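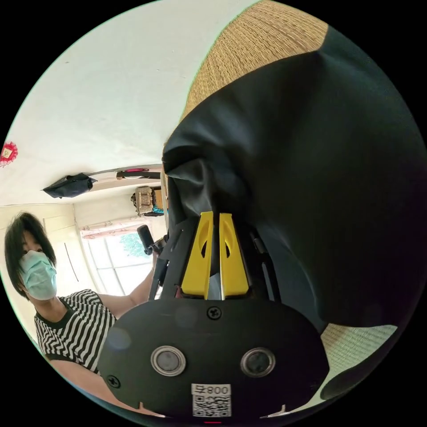

Ottó Szűcs had £2000 to spend at Trillthorpe and a quote from Kandix that swallowed it whole. The grippers were the cheap part: 300 apiece, so 2 came to less than the charger, cases and "onboarding" (a man called Mabaso, on the phone). Another 400 went on spare fingers. He had planned for one set in January. Fabric, he says, is hard on budgets. Laundry he got free, from home. 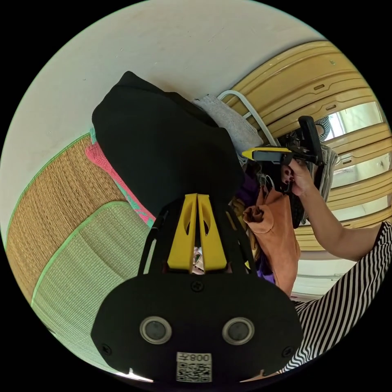
Yellow fingers, black garment: a hand-held pair at work among the clothes.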